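Home | Club | Minutes | Calendar | Contact

We use cookies to remember your language. Accept | Settings

Solonau Student Robotics Club
Minutes of the April meeting

Place: workshop room, second floor
Start: 17:30
Chair: Gonzalo Olmedo
Minutes: Baltasar Requena
Present: 15 members
Excused: the two members of the first-year group who have an examination

1. Minutes of the previous meeting

The minutes of March were approved with one correction. In item 4 it was written that the Cuesta entry "is withdrawn". The correct word is "postponed". The text on the club page will be changed.

2. The Andel competition, shop task

Gonzalo informed the members about the state of our entry for the shop task of the Andel competition. The registration is confirmed and our team number is 271. The rules have a new version and everybody in the shop group is asked to read it before the next practice, in particular the part about the basket. In the old version an item was counted when it touched the basket. In the new version the item must be inside and released, and the gripper must be out of the basket before the time stops.

The order is read by the judge from a card. The team does not see the card before. After the reading, no person of the team may touch the table, and only the person at the emergency stop may stand close to it.

There was a question whether a team may choose its own goods. The answer is yes for the snacks, but the drinks must be six bottles of the same kind and they must stand on two levels. We keep the red Coca-Cola bottles for this. Changing them now would mean to record all the bottle grasps again, and the members did not want this.

3. Layout of the table

The shop group presented the layout which they propose for the competition. The bottles are at the back in the center, with the cream tray in front of them. The snack tray and the foil containers stay on the side of the right arm, and the stepped stand with the jars, the Walkers cookies and the Snickers bars is nearer to the front. Left and right are always said from the robot and not from the person who is looking. This was already agreed last year but it was again a cause of confusion in the discussion, so I write it one more time.

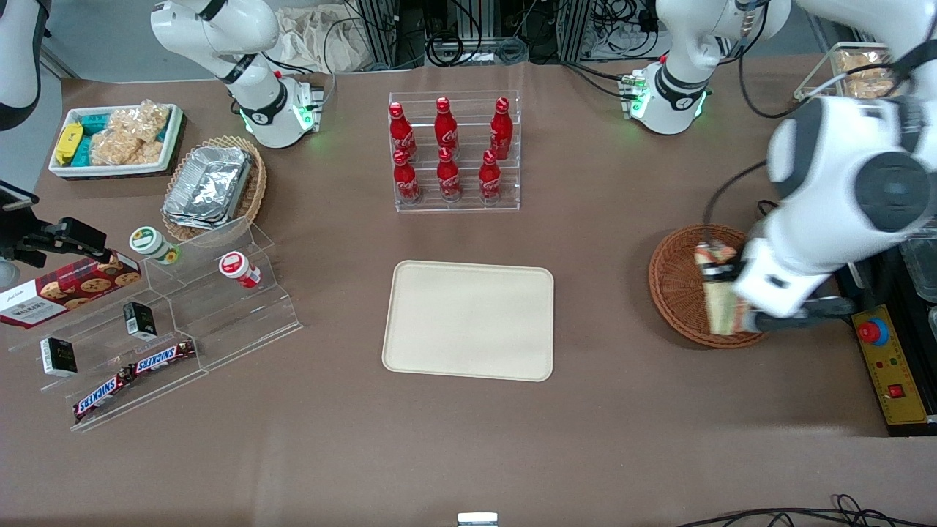
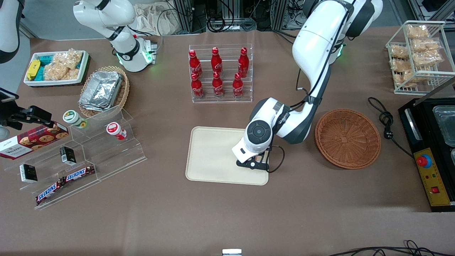
Shop task table, left arm at the basket with the wrapped sandwich (first picture) and at the cream tray (second picture).

Remarks of the members on the layout:

- The stepped stand is clear acrylic, and the depth reading on it is not reliable. Two members asked for a stand of another material. The shop group prefers to keep it and to put thin tape on the edges of the steps. To be tested.
- The two small black-and-white boxes are easy to confuse for the program when one is lower than the other. It was proposed to teach them as one product in two places. Agreed.
- The jars are to be gripped by the body and never by the lid.
- The sandwich is difficult when it lies flat at the bottom of the basket. If it stands on its edge the fingers have something to hold. The group will practice both cases, as the rules do not say how the judge will put it.
- It was asked if the basket on the right side can have a higher or a lower border. The rules allow any round basket. The decision is left to the shop group.

The layout was accepted with 13 votes in favor and 2 against.

4. Results of practice

Baltasar reported the results of the last practice series. The group made 7 complete orders. In five of them all the items arrived in the basket and were released correctly. In one order the left arm took the wrong snack package, and in one order the program was stopped by hand when the two arms came too near to each other over the tray.

The average time of an order is nearly two minutes. This is inside the limit, but there is not much reserve if the judge reads a long order. Gonzalo proposed to let the right arm begin its movement while the left arm is still returning. Some members were against it because of the stopped order. After discussion it was agreed to try it first at half speed, and only for goods which are on the far sides of the table.

5. Safety

The person at the emergency stop has no other task during a run. It is not permitted to hold the order card, to film or to write the times at the same moment. This rule was not always respected in the last weeks.

Cables on the floor in front of the table must be put to the side before each practice. A cable cover will be purchased if the department does not have one to lend.

6. Gripper pads

The present finger pads are from the Zilto starter set and they begin to be smooth. A new set was requested. Until it arrives, the old pads will be cleaned at the end of each practice. The members who print their own parts may bring a soft pad to the next meeting for comparison.

7. Other matters

The key of the cabinet must be returned to the hook and not to the drawer.

The members who eat the goods of the table are asked to replace them with the same product in the same size. A different package means a new recording.

The first-year group asked if they can use the table when the shop group is not there. Agreed, on the condition that the goods are not moved and one experienced member is present.

Tasks until the next meeting:

Tape on the stand and depth test: shop group
Half speed test with both arms: Gonzalo Olmedo
New table of times: Baltasar Requena
Question to the department about the cable cover: Baltasar Requena

The meeting was closed at 18:50. The next meeting is in the same room, same hour.

Written by B. Requena, read and approved by G. Olmedo

Shares: 2 | Comments: 0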